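Kolumne | Automatisierung & Werkstatt
11/24/18 – von der Redaktion Ristach

Über Roboter wird viel geschrieben, über ihre Pflege fast nichts, und das ärgert mich! Bei uns in Osasberg sortieren wir gerade Socken, mit zwei Handgreifern, die ein Mensch führt und deren Bewegungen später eine Maschine lernen soll. Klingt nach Kinderspiel. Ist aber vor allem Wartung – Kabel legen, Markerplatten ausrichten, Backen prüfen, und dann alles noch mal von vorn.

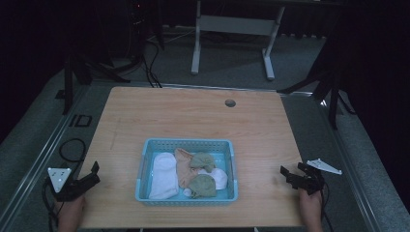 Zwei Greifer, ein Korb, fünf Socken.

Mein Lieblingsstreit dreht sich um die Markerplatten. Die Kollegen aus Conberg wollen sie einmal festschrauben und dann in Ruhe lassen. Ich bin dafür, sie vor jeder Schicht nachzumessen, auch wenn das 22 Minuten kostet (ja, ich hab die Stoppuhr laufen lassen). Ist die Platte ein bisschen verdreht, sind 72 Aufnahmen für die Tonne, und das merkt man natürlich erst am Abend.

Und dann die Backen! Die schaut kaum jemand an, solange sie irgendwie zugehen.

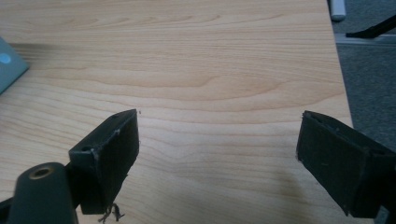
Abgestoßene Kanten an beiden Backen, links unten ein paar Fasern.

Ich würde so ein Paar tauschen, und zwar gleich. Im Wartungsplan steht der Wechsel bei 2000 Griffen, aber Stoff ist gemein, der hängt sich an jede raue Stelle. Fusseln gehören nach jedem Durchgang weg, mit der Pinzette, bitte nicht mit Druckluft. Das ist meine Meinung, und im April schreibe ich sie auch in den neuen Plan.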